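Ticket 3677 – Cunitz Music Archive, listener support
Subject: Wrong recording plays for a live punk set
Status: Resolved
Priority: Normal

Reported: A subscriber selected track 7 of the Gollus live set and heard a studio demo by Weerasinghe. The sleeve notes on the page were correct. The fault occurred in two browsers.

First response: We reproduced the fault and withdrew the track from public listening.

Attachments (2):

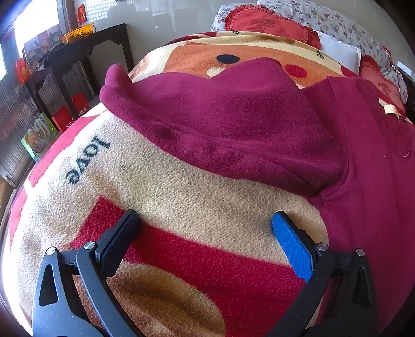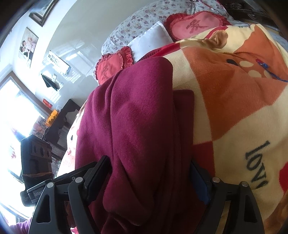 Attachments 1 and 2: maroon fleece.

Investigation: The Plesberg tape transfers were re-indexed in December. During that work, 23 entries were linked to the wrong audio files. The original transfers were not affected.

Action taken: All 68 entries in the Plesberg series were checked by ear against the tape log, and the faulty links were replaced. The subscriber has confirmed that the correct recording now plays.

Outstanding: Saved playlists may still show the old running times – users should remove the track and add it again.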